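Baumgartner Peace Medal: nominations open in February

The Baumgartner Foundation will accept nominations for the next Baumgartner Peace Medal from the beginning of February. The Medal recognizes a person or organization whose work has helped to settle a dispute, protect civilians or rebuild trust between neighbours after a period of conflict. It is open to nominees from any country, and there is no fee to nominate.

Members will recall that the last Medal went to the Pendo Mediation Network, a small body of village mediators working on grazing and water disputes. In its citation the jury drew attention to the length of the Network's commitment, and to its practice of keeping written agreements in the languages of both parties. The Network has used its grant to train new mediators and to print a handbook, copies of which are held in the Foundation's reading room at Clullthorpe.

What has changed

The Board reviewed the rules over the winter and has approved a revised set. The principal changes are as follows.

A nomination must now be supported by 3 letters of reference, at least one of them from a person who has been directly affected by the nominee's work. Letters may be written in any language. The Foundation will arrange translation at its own expense, and nominators are asked not to send their own translations in place of the original.

The statement of nomination may not exceed 3000 words. Statements received in past years varied a great deal in length, and jurors asked for a limit so that nominees could be read on an equal footing. Footnotes count toward the total; the letters of reference do not.

Self-nomination remains excluded. An organization may, however, be nominated by a former employee, provided that at least 4 years have passed since the end of that employment.

The Medal may now be shared between two nominees who were on opposite sides of the same dispute. The former rules permitted only a single laureate, and the jury had asked on several occasions for more room in such cases. Where the Medal is shared, the grant will be divided equally.

Posthumous nominations will not be considered -- except where a nominee dies after the nomination has been received.

How nominations are read

Every complete nomination is read in full by two jurors working separately. Their reports go to the whole jury, which draws up a short list and may seek advice from regional specialists. Members of the jury must declare any connection with a nominee and withdraw from discussion of that file. The names of unsuccessful nominees are not published, and nominators are asked to treat the matter as confidential until the announcement has been made.

Incomplete files will be returned once for correction. A file that is still incomplete at the closing date may be resubmitted the following year.

The ceremony

The presentation will again be held at Sudgate Hall. Seating on the main floor is limited to 100, and places are offered first to the laureate's guests, then to members in the order in which their requests are received. Doors open at 6:30 p.m. The laureate's lecture will follow the presentation, with a reception afterward in the lower gallery. A recording of the lecture will be posted for members who are unable to travel.

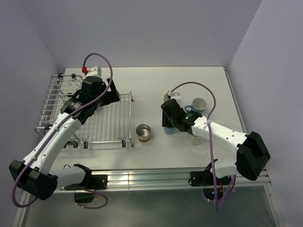

Forms and inquiries

Nomination forms are available from the Foundation's office at Clullthorpe and from the members' section of the website. Completed files may be sent by mail or submitted online, and a receipt will be issued in either case. Nominators who have not received a receipt within two weeks should contact the office.

Questions about eligibility should be put in writing before a nomination is prepared. The office cannot comment on the merits of a particular nominee, or on whether a nominee has been put forward by anyone else.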